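Skeston Tenants' Group Questions Mahawong "Fresh Start" Furnished Lets

SKESTON, May - The Skeston Tenants' Group is asking Mahawong Lettings to explain what renters get for the extra $400 it now adds to the move-in cost of its furnished rooms.

Mahawong says the "Fresh Start" fee covers deep cleaning, new bedding and a welcome pack. The group asked for an itemized list in writing and was sent a two-page brochure with no prices in it.

"A brochure is fine if you want adjectives," said Shahzad Gondal, who speaks for the group. "We asked for receipts."

Of the nine renters who answered the group's survey, two said they had been shown a cleaning record. Mahawong calls the survey too small to mean much. The group agrees it is small, and has invited the company to publish its own numbers.

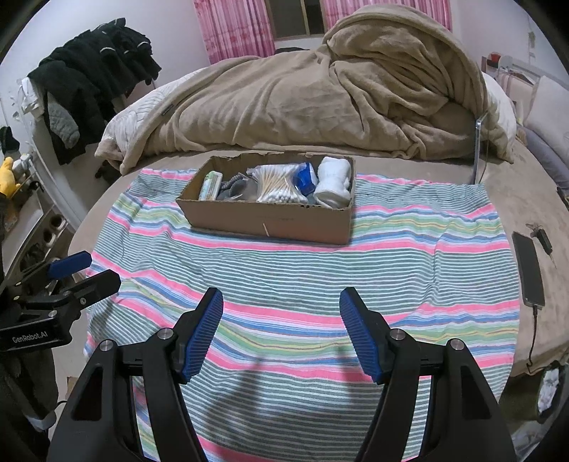

The group also wants to know if the fee is refundable when a lease ends early. The brochure does not say. Mahawong's office on Nindska Street takes questions from renters until 4 p.m.

Contact: Shahzad Gondal, Skeston Tenants' Group, Jokano Hall, Skeston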